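Monell Self Storage, Banddale
Frequently Asked Questions

Last updated July 8, 2021

Renting a unit

What sizes do you have?
The smallest unit is 5 by 5 feet and the largest is 10 by 30. There are 141 units on the property. Of these, 118 are drive-up units with a roll-up door, and the rest are inside the main building on Olier Street. The inside units are heated in winter and cooled in summer. The drive-up units are not.

What size do I need?
A 5 by 10 holds the contents of a small bedroom, including a mattress set. A one-bedroom apartment usually fits in a 10 by 10. For a three-bedroom house with appliances, look at the 10 by 20 first. If you are between sizes, come by the office and we will open two units so you can compare them.

Is there a minimum rental?
One month. After that you rent month to month. We do not offer yearly contracts.

What do I need to bring to sign up?
A government-issued photo ID, a phone number, a mailing address that is different from ours, and a payment card or check for the first month. If you are storing a car, boat or trailer, bring the registration too.

Can somebody else sign for me?
Only if they are going to be the tenant. You can add other people to your account once it is open, and they will each get their own gate code.

Payments

When is rent due?
On the first of the month, whatever day you moved in. Your first month is prorated.

Is there a late fee?
Yes. Rent not received by the 7th is charged a $20 late fee, and the gate code stops working until the account is paid. Please call us before the 7th if you know you will be late.

Do you take cash?
Yes, at the office only. Do not put cash in the drop slot. Checks and money orders in the slot are fine if your unit number is written on them.

Has the rent gone up?
Rates for inside units changed in April. Drive-up rates stayed the same. Tenants get written notice by mail before any change.

Access

What are the gate hours?
6 a.m. to 10 p.m. every day, holidays included. The office has shorter hours, which are posted on the door and on the Contact page. If you are inside the gate at 10 p.m. you can still get out. Pull up to the exit sensor and wait.

I forgot my gate code. What do I do?
Call the office during office hours. We will ask for your ID details and reset it. We cannot give out codes by email.

Can a moving truck get in?
Trucks up to 26 feet can reach every drive-up row except Row F, where the turn at the end is too tight. For Row F, park by the fence and use a cart. Semi-trailers have to stay on the street.

Are there carts?
Yes, inside the main door next to the elevator. Return them to the same spot when you are done.

Locks and insurance

Do you supply the lock?
No. Bring your own or buy a disc lock at the office. Each unit takes one lock, and we do not keep a key to it.

Do I have to have insurance?
Yes. Many homeowner's and renter's policies cover items in storage, so check yours first. If it does, bring a copy of the page that says so. Otherwise you can buy a policy when you sign the lease.

What you can store

What is not allowed?
Food of any kind, including pet food and birdseed. Gasoline, propane, paint thinner, fireworks, ammunition, live plants, animals, and tires without a vehicle. Drain the fuel from mowers and snow blowers before you bring them in.

Can I run a business or work out of my unit?
You can store stock, files and equipment. You cannot sleep, cook, hold sales or do repairs in a unit. There are no outlets in the units, and running extension cords from the hallway is not permitted.

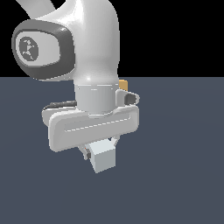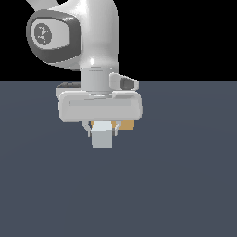 Can I have packages delivered?
The office accepts parcels for tenants up to 50 pounds each. Use your name and unit number in the address. We hold them for a week. Pallet deliveries need to be arranged ahead of time, and you have to be here to meet the driver.

Moving out

How much notice do you need?
Ten days, in writing or by email. Rent for the last month is not prorated.

How should I leave the unit?
Empty and swept, with your lock off the door. Take trash and old furniture with you. The dumpster behind the building belongs to Ivanyshyn Flooring next door and is not for tenant use.

Do I get my deposit back?
The deposit is mailed as a check within three weeks of move-out, less any unpaid rent or cleaning charge. Make sure we have your new address.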